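Ticket 342: Open day, table 4, visitor grippers dropping out
Posted 17 October 2020 by Lirketti floor support
Status: Open, downgraded from "Urgent" to "Annoying"

Reported by the Jillimik demo desk shortly after the doors opened. The right-hand gripper at table 4 stops sending its jaw position, and the log records the visitor as having held nothing at all. The visitors tend to disagree.

Steps taken so far:

Restarted the Clistov logger. Fine for three visitors, then the same fault. Error code is 2878, listed in the manual as "other."

Swapped left and right inputs at the hub. Fault moved to the left channel, so the hub is innocent and I owe it an apology for what I wrote in July.

Reseated the plug at the gripper end. Better, until a tall gentleman leaned in for the far side and took up all the slack. Signal gone again. Let it drop back and the signal returned.

We kept the table running between attempts, as there was a line and the next table was doing juice cartons, which can't compete. The task is the usual one: pick up the ball, put it in the clear bag, try to look as if it was easy.
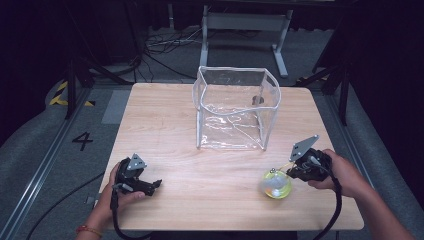
Table 4, both grippers in hand, right one at the ball.

Current theory is strain on the right cable where it enters the housing. I have asked for a longer one. Jacobs (the supplier, who have a stand by the coffee) say their cables don't fail under normal use. I invited them to come and watch normal use. They are thinking about it.

Workaround: ask visitors to keep their elbows in and leave the bag where it is. Adults need telling twice. The school group managed on the first go and one of them asked why we hadn't bought a longer cable.

Next check after closing. Please don't tape anything to anything before then.

4 comments
3 shares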